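Participants Wanted: Desk and Small-Office Tidying Study

The Handdale office of Penetti invites adults to take part in a study of how people arrange and clear a shared desk. Sessions are held on the second floor of the Brullholm Building and last 70 minutes, including a short break.

Participants will be asked to sort everyday office items, return them to their places and leave the desk ready for the next person. Staff will be present throughout. No previous experience is required.

Applicants must be 18 or older, able to stand for up to 50 minutes, and comfortable working close to other people. Sessions run on weekdays and on Saturday mornings. A payment of 1000 yen is made for travel, in addition to the participation fee.

Applications are accepted at the Penetti front desk until the end of February. Those selected will receive a consent form to sign before the first session.

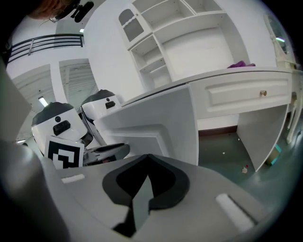
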